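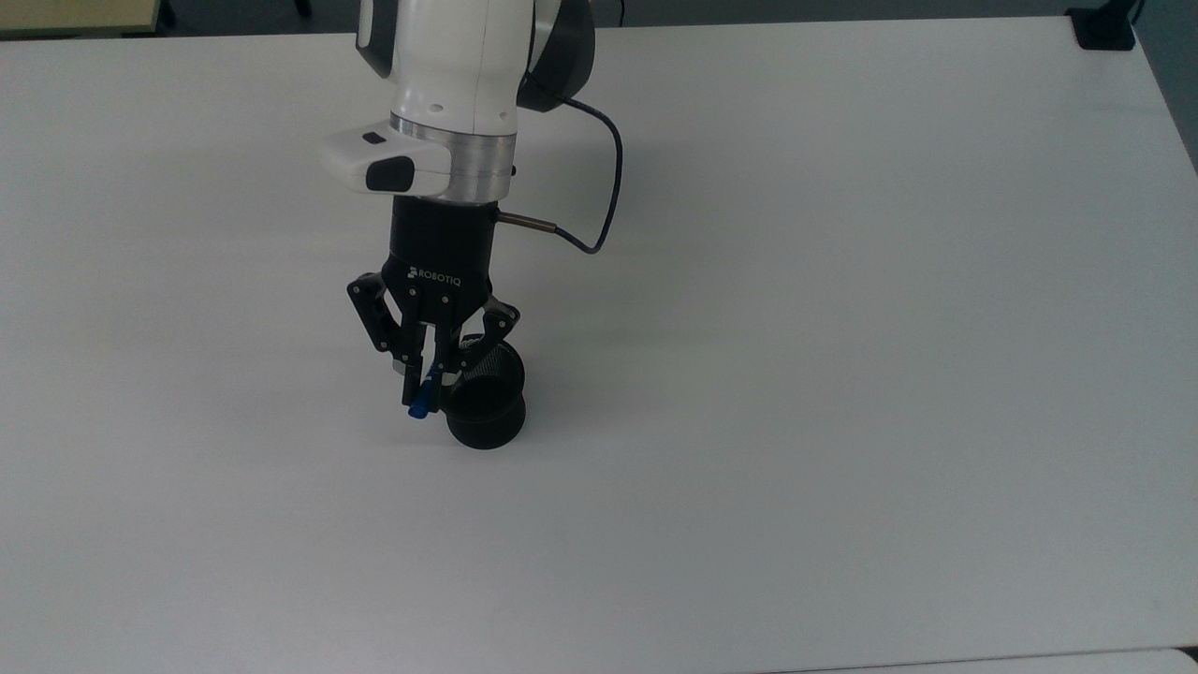 How many games are in the regular season?

Each team in the Fustesby Adult Hockey League plays 15 regular season games. The schedule is posted in September and covers every game through the end of February. Playoffs are extra and are included in your fee.

Reading time: 2 min

Home | Schedule | Standings | Teams | FAQ | Contact

Where are the games played?

Most games are at the Ridiscombe rink. When that ice is booked for figure skating or a high school game, we move to the Tralulitz Ice Center across the river. Your schedule shows the rink next to each game. Check it the night before, as rink changes do happen and the team captain may not see every message.

What skill level do I need?

You should be able to skate forward and backward, stop on both sides and take a pass. There are two divisions. Division A is for people who played in high school or later. Division B is for everyone else. New players attend one evaluation skate and are placed after that. If you think you were put in the wrong division, ask for a review before your third game.

Can I sign up without a team?

You can. Register as a free agent and we will put you on a team with an open spot. Almost 82 players joined this way last season. You may list one friend you would like to play with, and we try to keep pairs together. Goalies are placed first.

What equipment is required?

Helmet with a cage or full shield, gloves, shoulder pads, elbow pads, shin guards, hockey pants and a cup or pelvic protector. Neck guards are required in both divisions starting this season. Mouthguards are up to you. Officials will send you off the ice if something is missing, and your team plays short until you fix it.

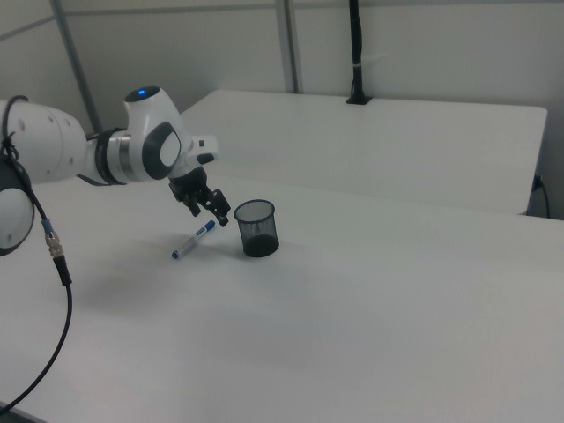

White arm with blue indicator light.

How long is a game?

Three periods with a running clock. The clock stops only in the last 2 minutes of the third period, and only if the score is within two goals. Warmup is short, so be dressed when the Zamboni leaves the ice. Tied regular season games go to a shootout with three shooters per team.

What happens if we don't have enough players?

You need 7 skaters and a goalie to start. If you are short, the captain may call up substitutes from the sub list. Subs must be registered with the league and cannot come from a higher division. A team that can't start within ten minutes of the posted time forfeits.

How are standings decided?

Two points for a win, one for a shootout loss, none for a loss in regulation. Ties in the standings are broken by head-to-head record, then goal difference, then fewest penalty minutes. The top four teams in each division make the playoffs. The Division A winner takes the Gebretsadik Cup.

Can I get a refund?

Full refunds are given until the schedule is posted. After that we refund half if we can fill your spot. There are no refunds after December except for injury, and we need a doctor's note for those.

Who do I contact about a suspension?

Captains should use the contact form and choose "Discipline." Include the game number and the period. Suspended players may not be on the bench.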